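Chapter 4
Grids, Squares, and Finding Your Place

A grid is a set of lines that cross each other and divide a flat surface into squares. Farmers, map makers, and tile layers all use grids, and most of them start the same way: with one straight line and something to measure from.

In this chapter you will lay out a grid on a table, place small objects on it, and write down where each one is so that another person can put it back in the same spot. You will need a table covered with brown paper, a roll of blue tape, a long ruler, and a few small wooden cubes in different colors.
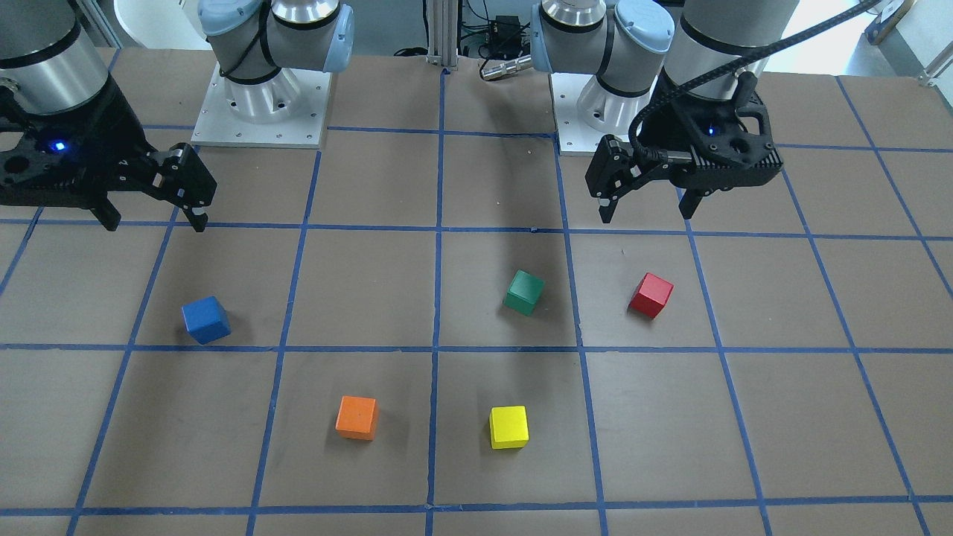
Zivcombe, 11th April

The cubes on this grid are spread over the middle and front rows. The squares near the front look larger than the ones toward the back, and the lines running away from you seem to draw together. This effect is called perspective, and we will return to it in Section 4.3. For now, remember that a square keeps its size no matter where you stand. Measure it with a ruler if you are not sure.

To name a square, we give its row first and then its column. Row 1 is the row closest to you. Column 1 is the one on your left. A cube in row 2, column 3 is written (2, 3). Some books put the column first, so always check which order is being used before you compare your answers with someone else's.

A cube can also rest on a line — partly in one square and partly in the next. In that case, write down both squares and underline the one that holds more of the cube.

Section 4.1 begins with the street map of Puvari, which is divided into 187 squares. Exercises 1 through 26 use this map. Keep your table grid in place until you have finished them.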